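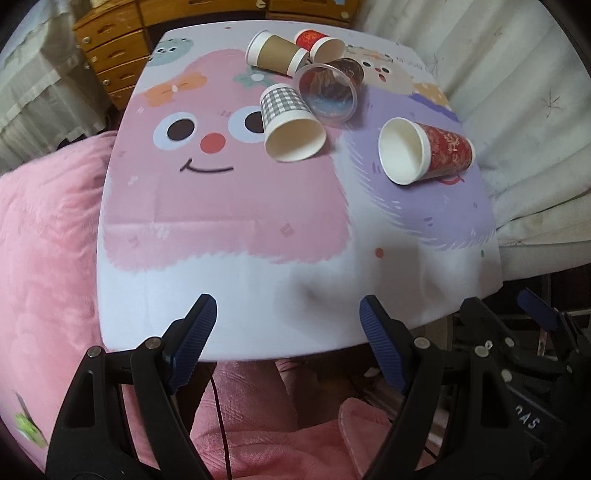

2022-03-12. Hand-held gripper, unit two, jaw opening fault. Carried over from Azlan's note that the width channel "drifts when it gets warm". It does drift, but I don't think heat has much to do with it. Started with the cup task, all five on their sides on the cartoon cloth, because that is the task with the most rejected recordings. The plaid paper cup and the clear plastic one are the useful pair: very different walls, so the jaws should close to different widths, and a bad width reading shows up quickly in the log.

Readings before touching anything. Jaws fully open, encoder gives 1,982 counts. Closed on nothing, pad to pad, 384. Both agree with Vesela's calibration sheet, so the zero was fine at the start of the session.

Ran the pick-and-stand sequence with the plaid cup until something went wrong. Fault on repeat 6. Trigger released, jaws opened by eye to the full stop, log stayed at 1,149 and did not move again until I closed hard on the cup and crushed the rim. Then it jumped back to a sensible value in one sample. No error flag raised. The logger wrote the stale number with a fresh timestamp every time, so the file looks healthy unless you plot it.

Things ruled out:

Battery. Swapped for a charged one, same behaviour.

Pads. Blue ridged pads both seated, no lift at the corners. Milovan thought a pad might be catching on closing. It isn't.

Linkage. Pins tight. No play I can feel at the jaw tips.

Firmware. Loaded the June build from last year, same fault on a later repeat.

Not ruled out: cable. With the wrist rolled outward the cable takes all its bend right at the strain relief. Held the tool still, jaws open, and flexed the cable by hand. Reading froze twice out of a handful of tries, both times with the bend toward the palm. Azlan's warm-up effect would fit, as the jacket softens and the bend gets tighter, but I haven't tested that and won't write it down as cause.

Second problem, and the one I care about more. When the width freezes, the replay arm at Brurport believes it. Ankica replayed one of Azlan's recordings there on the Drimska arm and it came down on the cup with the jaws part closed, pushed the cup into the table and kept pushing until the force limit tripped. Paper cup, so no harm done. Same recording with a hand near the table would be a different entry. The force limit is set for the heavier Radonjić fingers and is too high for this work.

Actions:

– Unit two tagged out. Do not record with it.
– Replay of anything from unit two stopped until the files are checked. Vesela is writing a script to flag any stretch where width is constant to the count while the pose is moving. Real readings always jitter by a count or two.
– Logger to raise a fault on a stale encoder sample and stop the recording. Mine.
– Ankica to lower the force limit and put the value in the cell checklist.
– New cable and a right-angle strain relief ordered from Grarkilel. The old cable is to be kept and labelled, I want to cut it open at the bend.

Unit one uses the same cable routing. Flexed it the same way, no freeze so far. Doesn't prove much. Will repeat after a long session.

Borghild asked whether the earlier cup set has to be redone. Don't know yet, depends on what the script finds.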